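The Case for a Rental Kitchen Standard
November 3, 2020
14 comments | 90 shares

A lease in Mindberg must state whether the unit has a smoke alarm, a working lock and a source of heat. It need not say anything about where the tenant will keep food. The housing code, last revised when most residents bought groceries every day or two, requires a sink and "facilities for cooking." A hot plate on a shelf satisfies the second requirement. An apartment with no cabinets at all can be, and often is, offered to the public as having a full kitchen.

The city council is now considering whether to amend the code. The proposal before it would require every rental unit with two or more rooms to provide at least 18 square feet of enclosed shelf space in or next to the kitchen. This publication supports the amendment and urges the council to adopt it without the exemptions that were added in October.

The argument for storage is an argument about household budgets. A family that can keep rice, beans, flour and canned goods at home can buy them in larger amounts and at lower prices. A family that cannot must shop more often and pay more for each pound. The difference on any one item is small. Over a year it becomes a sum that most renters would notice, and it falls hardest on those who have no car and who carry each purchase home by bus.

The events of this year have made the point more forcefully. In the spring, residents were advised to keep two weeks of food on hand and to limit their trips to the store. The advice was sound. It was also addressed, in effect, to people with pantries. Many tenants in the older buildings along Lynch Avenue keep dry goods in bedroom closets, under beds or on top of the refrigerator, where heat shortens the life of almost everything.
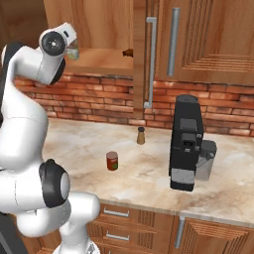
An upper cabinet with wood-grain panels and a bar handle on its open door.

Owners have raised objections that deserve a fair answer. The first is cost. The city's housing office has estimated an expense of 200 dollars per unit for basic wall cabinets, before labor, in buildings where the walls can bear the load. This is a real expense, and for the owner of a single duplex it may arrive in a difficult year. The amendment already allows the work to be done when a unit changes hands, which spreads the burden over time. A modest grant for small owners would be a reasonable addition, and we would welcome it.

The second objection concerns space. In some units, it is said, there is simply no room. Yet the amendment permits shelving in a hallway or an adjoining room, provided that it is enclosed and raised above the floor. Few apartments lack a suitable wall. Where an inspector finds that one does, a waiver can be granted in writing, case by case.

The October exemptions go much further. They would excuse every building put up before the Zonda district was rezoned, and in practice those are the buildings where the shortage is worst. A standard that applies only to new construction would change very little, as new construction nearly always includes cabinets already.

The neighboring city of Skelanberg adopted a similar rule and gave owners 90 days to file a plan for each building. Some filed late, and there were complaints about the forms - several of them justified. The rule has remained in place, and its inspectors now check shelving on the same visit as plumbing and wiring. Mindberg could follow the same course with the staff it has.

The council will take written comments until the end of the month. Tenants should send them, and so should owners who already provide decent kitchens and have been competing against those who do not. We ask the council to restore the original text and bring it to a vote before the winter recess.

Share this article | 14 comments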